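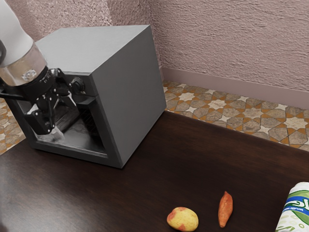
Vaddale Home Appliance Reuse Program
Progress report to the Mokasberg Fund
Submitted 2018-01-20
Prepared by Qianru Lu, program manager

1. Scope of this report

This report covers the second half of the first grant year. It follows the headings in Schedule B of the grant agreement. Expenditure is reported separately on the Fund's own form and is discussed here only where it differs from plan.

The program collects small kitchen appliances from households and two municipal drop-off points, tests them for electrical safety, repairs those that can be repaired at reasonable cost, and passes them to households referred by local agencies. Large appliances, microwave ovens and anything with a sealed refrigerant circuit remain outside the scope.

2. Intake

Intake for the period was 905 units, against a target of 800. Most of the excess came through the Zerkov Road drop-off point, where opening hours were extended in November. The Abubakari Street site performed as planned.

Toasters, kettles and countertop ovens made up the largest share. Coffee makers arrived in larger numbers than forecast and have the poorest repair rate of any category, mainly on account of scale damage to the heating block. From the next period they will be accepted only if the water path is clear on inspection at the counter.

3. Testing and repair

Of the units received, 680 passed visual inspection and went on to electrical testing. The remainder were sent directly to materials recovery. Common grounds for rejection were cracked housings, missing doors or lids, and cords cut off at the body of the appliance.

Electrical testing consists of ground continuity, insulation resistance and a functional run at rated load. Heating appliances are run until the thermostat has cycled twice. This step takes longer than the plan allowed for. The original schedule assumed a single cycle, but early returns showed that a thermostat can open correctly once and then fail to close. The second cycle was added to the procedure in the first month of the period and has been kept.

The most frequent repairs, in descending order, were cord replacement, thermostat replacement, timer replacement and door hinge adjustment. Timers are the main supply problem. Mechanical timers for older countertop ovens are no longer stocked by our regular distributor, and we now recover them from scrapped units. Recovered timers are bench tested over their full range before they are fitted. Zhuoran Wan has written a short procedure for this, attached as Annex 2.

4. Distribution

The program delivered 511 appliances to referred households. The agreement sets a target of 500 for the period. Referral agencies report steady demand for countertop ovens, particularly from tenants in units without a working range. Demand for toasters is lower than supply, and storage of toasters has become a minor issue.

Each appliance leaves with a printed safety sheet and a tag showing the test date and the tester's initials. The safety sheet was revised to include clearances from walls and curtains, after two recipients asked about this by phone.

Four units came back within the 90-day return window. Two had failed door switches, one had a noisy timer within tolerance, and one showed no fault on retest. All were exchanged. No injuries or property damage were reported.

5. Staffing and premises

The second technician position was filled six weeks later than planned. The resulting underspend on salaries is shown in line 3 of the financial form. We request permission to carry it forward to cover bench hours in the spring, when intake normally rises.

The landlord has completed the electrical upgrade to the workshop. The test area now has separate circuits for each bench, and two heating appliances can be run at full load at the same time. Before the upgrade this tripped the breaker and testing had to be staggered.

6. Variances and risks

Parts cost per repaired unit was up to 4 percent above budget, depending on category. Cords are within budget. Thermostats account for nearly all of the difference. A bulk order has been priced and would bring the cost back to plan if placed before the end of the grant year.

The lease on the Zerkov Road site is due for renewal this summer. The owner has indicated that an extension is likely but has not given terms. If the site is lost, intake would have to move to Abubakari Street, where parking is limited and the counter can hold only one day's arrivals.

7. Work planned for the next period

Place the thermostat order, subject to approval of the carry-forward.
Apply the new intake rule for coffee makers at both sites.
Suspend toaster collection until stock falls below one storage bay.
Move test records from paper sheets to the shared database, starting with heating appliances.
Report to the Fund on the Zerkov Road lease as soon as terms are received.

Annex 1: Intake by category and site
Annex 2: Bench test procedure for recovered timers
Annex 3: Revised safety sheet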